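Hi Armelle,

Sunday evening, so you get the chatty version of the report again! The big news is that the workshop fit-out at Grurnness is nearly there. We spent $1,461 of the second installment, mostly on shelving and the long bench, and I still have $300 set aside for the blinds (I know, I keep saying blinds, but the afternoon glare is brutal).

What's done:

- all 15 storage bins are labeled and up on the wall
- the Brevar shelving is bolted in, after one false start with the wrong anchors
- the old carpet is gone, hooray

What isn't: the sink. The plumber has moved us twice and I've stopped believing in dates, so let's call it September. I'd also like to swap one of the 3 stools for something with a back, if you're okay with that coming out of the furniture line.

The ceiling is the part I'm happiest with. It's so much brighter in there now, and people stay later than they used to, me included.
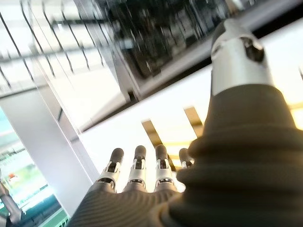 *Fingers up, with the bright ceiling overhead.*

Receipts are in the shared folder, apart from the Ultia one, which they're resending. Could you let me know about the stool before I order the blinds? They ship from the same place and I'd love to pay for delivery once.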